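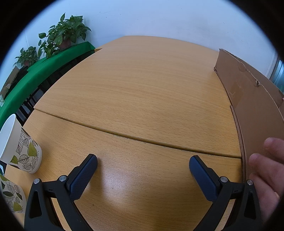
How to keep an episode diary for a long television series

October
By Nhàn Vi

I started to write an episode diary when I was learning English, and my teacher Elmarie Nkuna told me to watch the same comedy again and again. My English is better now but I never stopped the diary. Several people have asked me how I do it, so I try to explain it step by step.

What you need

One notebook with at least 100 pages, a pen, and the series. I use lined paper. A spreadsheet also works, and my friend Youssra El Khatib has a very beautiful one for Welstead, the hospital drama, with 979 rows. I find that I write more when I use my hand.

Step 1. Choose the series and the order

Decide before you begin if you follow the order of broadcast or the order on the discs. For Welstead they are different in the second series, where the Christmas episode was moved. Write your choice on the first page. I did not do this the first time and I had to number everything again.

Step 2. Prepare the pages

Give every episode one page. At the top put the series number, the episode number and the title. Leave two empty lines under the title for things you will notice later. Draw a line down the page, so that the left side is for the story and the right side is for everything else: guest actors, songs, jokes which come back, mistakes with the clothes.

Step 3. Watch once without the pen

This is the step that people skip. An episode of 45 minutes takes me more than one hour when I stop to write, and then I don't remember if it was funny. Watch it to the end first. Write down the story straight after, in five or six sentences, from memory.

Step 4. Watch again, or only the parts you need

For a short comedy I watch all of it again. For a drama I go back to two or three scenes. Write the time of the scene next to your note (12:40, for example) -- you will be grateful when you want to show it to somebody.

Step 5. Give a mark

I use letters from A to E. Numbers were too difficult for me, I could spend the whole evening between a seven and an eight. Do not change the mark later. If you have a new opinion, write it in the empty lines with the month beside it.

Step 6. Make an index

When you finish a series, use the last pages for an index of characters. In Lura, the detective one, the neighbour is in only nine episodes, but I always want to find them. Write the name and the page numbers, nothing more.

If you miss some weeks

Leave the pages empty and continue from where you are watching. I have four empty pages in my Lura notebook and I will fill them this winter, I think.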